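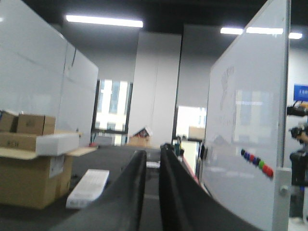 Skurnville robotics course, group notebook
Week 8, bench and floor session

Goal for this session: get the wrist camera feed usable for the box task, and settle the approach height before the trials that count toward the Barker module. Grasp planner untouched.

Software state at start: main branch as of last session, plus the uncommitted change to the close command (speed limited to 40 percent of max). That change is now committed. If your copy still closes at full speed, pull again before you run anything.

Wrist camera, first part. The fingers take up a lot of the lower image. The detector kept proposing the finger edges as object candidates, mostly the right one, which looks broader from this camera. I masked the lower part of the image with a fixed polygon. This works as long as the opening width does not change. When the fingers move, the polygon is wrong, and the tips come back as candidates.

Options discussed:
- one mask per opening width, switched from the gripper state
- no mask, discard any detection that touches the bottom edge
- move the home pose up and back so that objects never sit behind the fingers

Second option tried first because it is a one-line change. It removes the fingers. It also removes the flat white package whenever it is close enough to reach the bottom edge, and that is the item we care about most at that distance. Reverted. Going with masks per width, starting with open and closed only.

Brown boxes stacked on each other are still reported as one object. The flap sticking out to the right makes the bounding box far too wide and pulls the center off the stack. Not solved. For the trials we can separate the boxes on the table, but the report has to say that we did.

Whiteboard magnets: the color filter from the earlier exercise picks up the red ones. Crop the workspace to the tabletop before color filtering, not after. Config key is workspace_crop, default is off. Should be on.

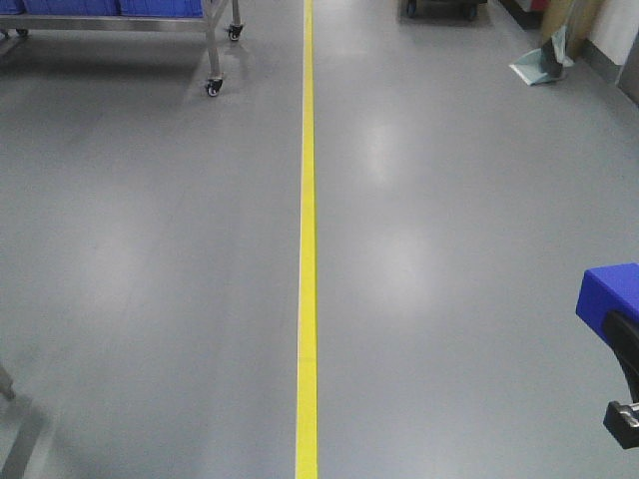

Page last changed: 2021-11-22

Floor side. The yellow stripe is our reference for the side camera. I fit a line to it and use the angle to check whether the camera has been bumped between runs. Threshold on saturation is enough, the floor is gray and the stripe is solid. The ceiling light reflections on the right of the stripe are bright but have almost no saturation, so they drop out. Intensity threshold does not work here for the same reason – the reflections pass and the fit goes sideways.

Blue is a problem. The crates on the steel cart and the gripper housing fall in the same hue range, and the housing tracker jumped to the crates several times. Fix for now is a region limit that excludes the upper left. A marker on the housing would be cleaner. Whoever does this, please put it on the flat top face, which the side camera can see.

Log files from the side camera are in the shared folder under Baumgartner, same naming as before. 52 runs in there now including the aborted ones. Aborted runs have no summary file, so the plotting script skips them without a warning. I would like the warning back.

Wrist camera, second part. Exposure and white balance. Close to a surface the feed goes strongly blue and soft, and a light reflection clips to white. I have not worked out whether the color cast is white balance or a channel order error in our viewer. Check: save a raw frame and open it outside the viewer. If the raw frame is fine, the fault is ours. 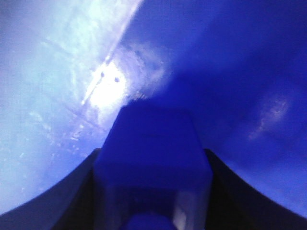

L. Reinholt

With glare like that just beside the fingertip, edge detection is no use near the contact point. The diagonal seam is found in the pale part and lost at the bright spot. The two dark dots inside the glare are sometimes reported as a feature pair; ignore them until exposure is fixed.

Proposed settings, not yet run:
- auto exposure off, fixed at 8 ms
- gain at minimum
- white balance locked at the home pose
- focus left alone, depth of field is too short for contact range anyway

The last approach segment should then be run without vision. Take the target from the last good frame, stop updating at 20 cm, and go in on the planned path. The Briteck controller notes in our binder describe a hold flag for this. I have not tested it – try it in the air first.

Open items
1. Raw frame check, viewer channel order
2. Mask for closed fingers
3. Marker on housing
4. Warning for missing summary files
5. Stacked boxes, decide whether we treat it as out of scope

Approach height stays as it was until item 1 is answered.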